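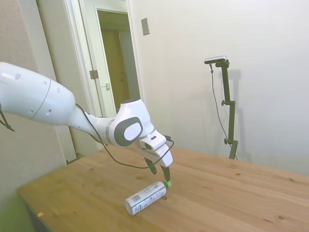

The returns room at Bouchard has always been the part of the building that new people get sent to first, and for years it was also the part they asked to leave first. Bouchard ships vitamins, eye drops and other small drugstore goods to shops all over the region, and whatever the shops don't sell comes back in mixed crates that somebody has to sort by hand. Since May, a good share of that sorting has gone to a white robot arm from Brokon, which works over a pale pine table at the back of the room and picks up the small stuff one piece at a time. A little white bottle with a bright green cap, lying on its side under the two black fingers, is the sort of thing it deals with all day long, and the sort of thing that used to make people's wrists ache by lunch.

"I was not in favor of it, and I told everybody so," says Signe Wikström, who has run the returns room for longer than she cares to say and who still keeps her old sorting gloves in her desk drawer. "I thought we'd all be standing around watching it drop things. And it did drop things! The first couple of weeks were a bit of a comedy, if I'm being fair to it. But then it settled down, and so did we."

Five people work in returns, the same five as before, and Bouchard says that number will stay where it is. What has changed is how they spend the day. They used to take turns at the sorting table in long stretches, with the radio on and not much talk. Now one person keeps an eye on the arm and brings it fresh crates, and the others check dates, handle the damaged goods and call the shops when the paperwork doesn't match what came back (it often doesn't). The arm gets through 314 pieces on an ordinary morning shift, and anything it can't make sense of is left for a person to look at in the afternoon.

Not everyone is won over. A couple of the crew miss the old table, where you could let your mind wander, and say that phone calls with annoyed shop owners are a different kind of tired. Wikström has some sympathy with that. She has asked for the phone work to be shared out more evenly, and for the extra training, three days of it so far, to count as regular paid hours, which Bouchard has now agreed to do for everyone in the room.

A second arm is planned for the company's smaller site at Skikwood, where the returns come in bulkier boxes and the crew has already been over to visit and ask questions. Wikström made them coffee and told them to expect a slow start and to label their crates properly before anything else.

387 shares | 5 comments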